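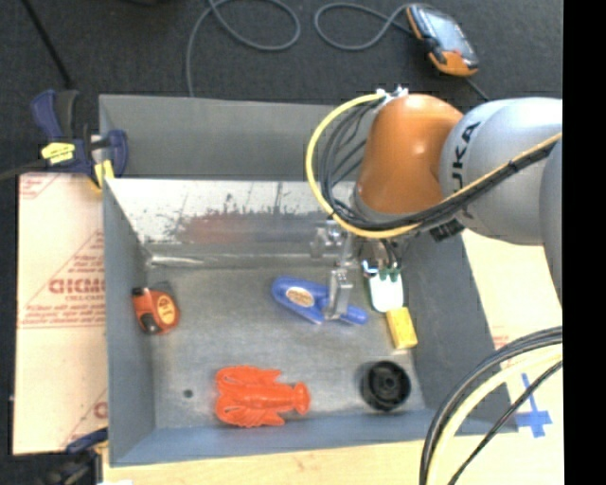
**Pressure creep overnight after PRV replacement**

**pipechase_n** wrote on December 14, 2021:

Single-family house in Bedcombe, copper throughout, tank-type gas water heater in the basement. The original pressure reducing valve failed and I replaced it in May with an Altholm, the bronze body version with unions on both ends. It is installed directly after the meter with a shutoff on each side.

Static pressure at the hose bib, right after running water, is 80 psi. That is higher than I want, but it is stable at that number through the evening. I left a gauge with a lazy hand on the bib overnight and the hand was at 166 in the morning. The live needle had dropped most of the way back because someone had already flushed.

There is an expansion tank, a small Paju, on the cold line over the heater. It was here when I bought the house.

Is the new PRV passing, or is this thermal expansion? I would like to know which before I pull the valve out again.

---

**gatevalve** wrote:

Expansion. The tank has lost its charge or the bladder has failed. Shut off the cold supply to the heater, open a hot faucet to relieve the pressure, and press the pin on the air valve. If water comes out, replace the tank. If nothing comes out at all, it has no air in it, and you can try pumping it up, but I would replace it at that age anyway.

The precharge has to match the house pressure with no water pressure on the tank. People set it with the system live and get a meaningless number.

---

**dry_fit** wrote:

I don't think you can call it from what he posted. A PRV with debris on the seat does the same thing. It closes nearly all the way, passes a trickle, and with no draw overnight the house climbs toward street pressure. Then the first flush takes it back down. The gauge looks identical in both cases.

What is the street pressure? If the street is well under 166, the valve cannot be the source of the peak. If it is over that, both are still possible.

---

**pipechase_n** wrote:

I don't have street pressure. There is no tap upstream of the PRV. I can ask the utility, but they usually quote a range for the whole zone.

Pressed the pin. No water, a very short hiss, then nothing.

---

**gatevalve** wrote:

There's your answer. Flat tank.

---

**dry_fit** wrote:

It answers whether the tank is flat. It does not answer whether the PRV is seating. He could easily have both, and a charged tank will hide a slow leak across the seat for a few hours by absorbing it.

The test that separates them:

1. Draw water somewhere until the pressure is steady, then close everything.
2. Turn the heater to pilot or vacation so it cannot fire.
3. Watch the gauge for a couple of hours with no water use.

If it climbs with the burner off, water is getting past the PRV. If it sits flat and only climbs after the heater fires, it is expansion. This needs no parts and no shutoffs.

---

**sump_and_sons** wrote:

Adding to the above: step 2 only works if the tank is already up to temperature when you start. If you do a big draw and fill the heater with cold water, that water warms up for a while from the hot water and the basement air and you get confusing readings. Use a small draw on the cold side only.

Also turn off the ice maker and the softener if there is one. A softener regenerating in the middle of the test ruins it.

---

**pipechase_n** wrote:

No softener. I will run it tonight.

Separate question. The relief valve on the heater is stamped 150 psi. If the house really reached 166, shouldn't it have opened? The floor under the discharge pipe is dry and I have never seen a stain there.

---

**gatevalve** wrote:

Those don't open at exactly the number on the tag. Old ones stick, too. I wouldn't read much into it.

---

**dry_fit** wrote:

I would read a lot into it. Either the gauge is wrong or the relief valve is not opening when it should, and the second one is a safety problem. Check the gauge against another gauge first. The cheap ones with a lazy hand are often off at the upper end, and the hand can be thrown past the true peak by water hammer. A washing machine solenoid closing is enough to do it. So 166 may be a spike lasting a fraction of a second at the bib and not something the heater ever held.

If a second gauge agrees and the needle sits that high with no draw, replace the relief valve. Don't lift the lever on an old one to test it unless you have a new one on hand, as they frequently won't reseat.

---

**sump_and_sons** wrote:

Agree on the gauge. Disagree on waiting. If the relief valve is as old as the heater, replace it now and stop analyzing it. It is the cheapest part in this thread.

---

**pipechase_n** wrote:

Results.

Second gauge borrowed from a neighbor. The two agree at 80 and I have no way to compare them higher up.

Burner off, no draw, ice maker off: the needle did not move in the two hours I watched it. Meter read 3,604 at the start and the same at the end, low-flow dial not turning, so nothing in the house was leaking pressure away either.

Burner back on, ran the hot side for a few minutes, closed it. The needle started climbing within a minute of the burner lighting and was still climbing when I opened a faucet to stop it. I did not let it get anywhere near the relief setting.

---

**dry_fit** wrote:

Good test. The PRV is seating and the rise is expansion. The meter reading was a useful addition, as a dripping toilet would have masked a leak across the seat.

I withdraw the objection about the tank. I don't withdraw the one about the relief valve.

---

**gatevalve** wrote:

As stated in the second post.

While you're in there, turn the Altholm down. 80 is the usual code maximum and there is no benefit in running a house at the limit. Adjust it first, then charge the new tank to match whatever you end up with.

---

**elbow90** wrote:

I have the same PRV in a rental in Skultance. The locknut on the adjusting screw is soft. Use a wrench that fits properly and hold the bell housing still while you break it loose. Counterclockwise lowers the pressure. You have to draw a little water after each adjustment or the gauge won't show the change.

---

**pipechase_n** wrote:

Understood. New tank and new relief valve ordered, one size up on the tank. I'll lower the PRV setting before the tank goes in and charge the tank with a hand pump on the bench.

Does the tank need a strap if it hangs horizontally from a tee? The old one has none and the pipe has a visible sag.

---

**sump_and_sons** wrote:

Yes. It weighs very little when charged and a lot when the bladder goes and it fills. Strap it to the joist or to a wall bracket, and don't let the tee carry it.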